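The great cutlery pot sort-out

Firnasside kitchen notes, March 14, 2025

I promised back in December that we'd get round to the small stuff, and there is nothing smaller (or more satisfying!) than the pot your spoons and chopsticks live in. Oratile Ngcobo has been nagging me to write about hers ever since, so let's go.
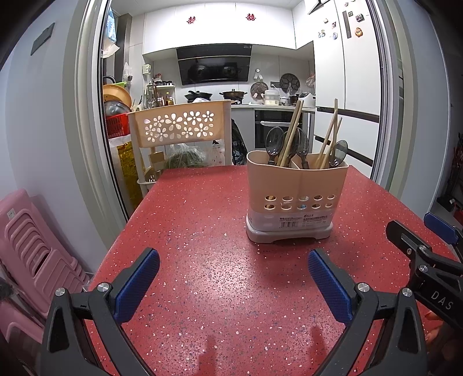 246 words

What I love about a proper drainer is the holes. Air gets in, water gets out, and the base catches the drips before they reach the table. Stand your chopsticks up in bundles with the spoons between them and you can grab what you need on the way past - lovely when there are pans on the hob and everyone's hungry.

Do empty it now and then, though. Tip the lot out, wash the pot and the base in hot soapy water, and give the corners a good going over with an old toothbrush. I do mine while the rice is on, and it's oddly cheering.
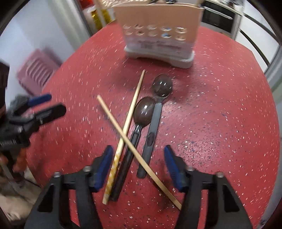

Chopsticks are the things I'm fussiest about. Wooden ones need a really good dry, and any that have gone rough or split should go. Laying a few out on the table is the best way to check them, and it's how you spot the odd couples too, like a plain one next to one with a pale yellow pattern. Kylie Pryor keeps all her odd ones for stirring tea and testing cakes, and I've started doing the same!

Send me your own cutlery pot tips for the next issue, please. I'd love a page full of them.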